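Review: Prestum timesheet and payroll software
Tuesday, August 17, 2021
By Lejla Jurić

Our firm has 19 staff, most of them on hourly contracts, and we moved to Prestum after the old spreadsheets left us with two disputes over unpaid overtime. It costs 49 pounds a month.

Setting up took an afternoon. Breaks, night rates and holiday pay each have their own page, and the wording is clear enough to show an employee who queries a payslip.

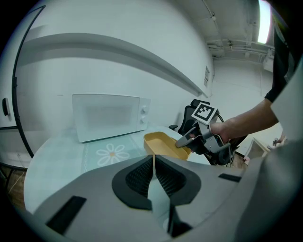
The weak point is rest periods. Prestum warns you if someone has too little time between shifts, but only once the rota has been published. Grelline, which we tried first, warned us while we were still filling it in. It also wanted 600 pounds up front.

Records export as a single file, sorted by employee. Support answers by email only, usually the next day. We have paid up to October and will probably renew.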